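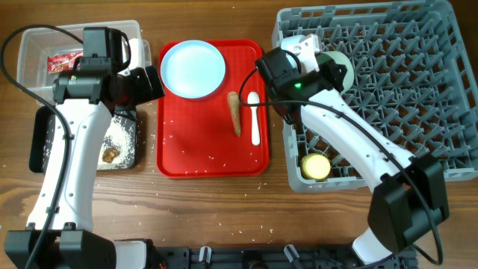
Section 4. Setting Up the Crumb Table

By now you've unpacked your Galta tray set, washed everything once and (I hope) peeled the little stickers off the undersides. If the stickers are still on, go back and soak them in warm water. I've put a tray through the dishwasher with one still attached and spent an evening picking glue out of the filter.

This section covers the table itself: where the trays go, what goes in them, and how to get from a pile of food to a clean table again without wearing the crumbs. I use the same layout for breading cutlets, sugaring doughnut holes and rolling cookies in coconut, so read "crumbs" as whatever dry, scattery stuff you're working with.

4.1 Before you start

You'll need:

One black crumb tray
One red work tray
One clear container with a raised rim
A dish rack (I use a grey one, yours can be any rack that stands steady)
A damp cloth and a dry cloth
A dry pastry brush or a soft bench brush
A table you can walk up to from at least one long side

I work on a wooden table with plenty of grain, and I love it, but fine crumbs love it too. They get down into the grain and stay there until you brush with it. If you've got a smooth countertop you can skip half of what I say about brushing. Lucky you.

Note: Clear the table all the way before you set anything down. Mail, keys, fruit bowl, all of it. I used to shove things up to one end and every single time I ended up with sugar in the mail.

4.2 Laying out the table

I work from left to right. Left-handers, flip the whole thing, it works just as well.

1. Wipe the table with the damp cloth, then go over it with the dry one. Give it a few minutes. Crumbs on a damp table turn to paste.

2. Put the clear container at the back on the left. This is your packet bin: sachets, yeast packets, the bag of sprinkles you opened and will need again in ten minutes. Loose packets wander, and a shiny packet sitting in a puddle of flour gets slippery enough to shoot out of your hand.

3. Put the black crumb tray in front of the clear container. Leave a finger's width between them so you can lift one without dragging the other.

4. Put the red work tray in the center with the short side toward you. Turned the long way it leaves you more elbow room on both sides. If your table is narrow, go ahead and turn it, but then slide the rack farther over.

5. Put the dish rack on the right. Check that it doesn't rock. If it does, fold a paper towel under the short foot until it quits.

6. Stand where you're going to work and reach for each thing once. Seriously, do this with nothing in the trays. If you have to lean, pull that piece toward you. I keep everything inside 18 inches of where I'm standing and my back is a lot happier for it.

Caution: Keep the front edges of the trays well back from the front of the table. A tray that hangs over even a little will get caught by an apron pocket sooner or later.

4.3 Filling the crumb tray

7. Pour the crumbs into the middle of the black tray and let them make a low heap. Don't level it off yet.

8. Tilt the tray gently, one side and then the other, until the heap slumps. You want it thickest in the middle and thin out by the rim. People always want to spread it flat and even, and I get it, it looks so tidy! But a flat layer gets pushed up against the rim the first time you roll something through it, and then over it.

9. Stop when the bottom is covered. You can always add more. What you can't do is pour crumbs back in the bag after they've touched food.

Note: I like the black tray for anything pale (sugar, coconut, white crumbs) because I can see right away where it's getting thin. For cocoa or anything dark, swap the trays around and use the red one. The set doesn't care and neither do I.

Caution: If you've had raw meat, fish or egg anywhere near the crumbs, the leftovers go in the trash. Please don't sift and save them. Sugar and coconut that have only touched baked things can be sifted and used the same day.

4.4 Working through a batch

10. Set a few pieces at a time in the crumb tray. Crowding is where most of the mess comes from.

11. Roll or press each piece with one hand and keep the other hand dry. The dry hand is the one that goes to the packet bin, the faucet and your phone.

12. Lift the piece, hold it low over the black tray and give it one tap. One! Shaking it is how you end up with flecks all over the wood between the trays. (You'll get some anyway. I do, every time, all around the tray and out past the red one too.)

13. Move it across to the red tray. The raised rim keeps round things from rolling off, but it isn't tall, so don't stack.

14. When the red tray is full, stop and cook or plate what you've got before you go on. This is also a good moment to push the crumbs back into the middle of the black tray and top up.

Note: Golden-brown bits that break off in the crumb tray should come out as you see them. A broken lump will pick up more coating than anything else on the table, and then it rolls around making tracks. Cook's snack, if it's already baked.

Caution: The Galta trays are for the table only. Don't put them in an oven, don't set a hot pan in them, and don't tip things straight from the fryer onto the red one. If your oil is up over 300 degrees, your food needs to rest somewhere else first. I use a wire rack on a sheet pan over by the stove.

4.5 Cleaning up

Do it in this order. I've tried it in all the others.

15. Close up or clip every packet in the clear container and put those away first.

16. Carry the black tray to the trash, level, with two hands. Don't dump it from the table.

17. Brush the loose bits on the table toward you, following the grain, and catch them in the empty black tray. Going across the grain just packs them in tighter. If there's a stubborn line of sugar down in there, go over it again with a dry brush before you even think about the damp cloth.

18. Wash the trays and the container in warm soapy water with a soft sponge. If your tray has the fine grid texture on it, go at it in little circles, then once in each direction. A scouring pad will leave it dull.

19. Stand everything up in the dish rack with space between pieces. Trays that dry nested together come apart with a smell.

20. Wipe the table last, damp cloth and then dry.

Note on oiled tables: I rub mine with Mirani board oil in February and again when it starts looking thirsty. Crumbs brush off a freshly oiled top much more easily, but leave it overnight before you put trays on it, or you'll get four faint rounded corners wherever each one sat.

4.6 If something's not working

The trays slide when I push down. Your table's still damp, or there's flour under the tray. Lift, wipe, dry, put it back. A strip of Tretness shelf liner under the red tray also does the trick, and I use it when kids are helping.

The crumbs keep clumping. Your dry hand isn't dry anymore. Wash and dry both hands, pick the clumps out and put down a fresh handful.

The coating falls off between trays. Let the pieces sit in the crumbs a little longer and press, then do the one tap. If it's still dropping, the pieces were probably too dry going in.

The rack is in my way. Move it! It only has to be on the table at the end. On a small table I leave it by the sink until step 18 and it's no trouble at all.

The red tray has gone cloudy. Usually hard water. Half vinegar, half water, let it sit, rinse well. If it's scratched instead, see the replacement parts list in Section 7.

Next up is Section 5, storing the set, including how to get all of it in one drawer.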